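Lecture 3 — Learning bimanual shelf picking from head-camera demonstrations
Course notes, C. Matoušek

3.1 Setup

The Vostley set contains 2,841 demonstrations on a two-armed robot with multi-fingered hands. Each one is stored as head-camera video with joint positions for both arms and hands. The policy sees a single head view, so much of the difficulty lies in reach estimates made while the hand itself blocks the target. 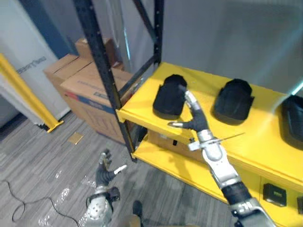 Figure 3.1. Head view, right hand at the first of the black objects on the top shelf. Left hand open and low.

3.2 Action chunks

The policy predicts a short sequence of joint targets at each step and averages the overlapping predictions. Averaging smooths the arm path but delays finger closure. Marciniak (our in-house baseline) therefore averages arm joints only — finger targets are taken from the newest chunk.
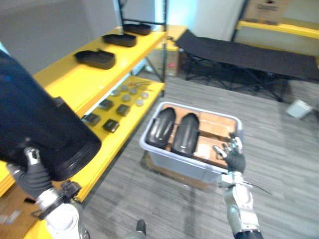

The two arms share one encoder and have separate output heads. With fully separate encoders, the idle arm drifted during long reaches. Training used 1,016 demonstrations with the left arm leading; 900 were held out for validation.

Exercise: derive the delay introduced by uniform averaging over a chunk of length k, then repeat for exponential weights. Due before the September lab.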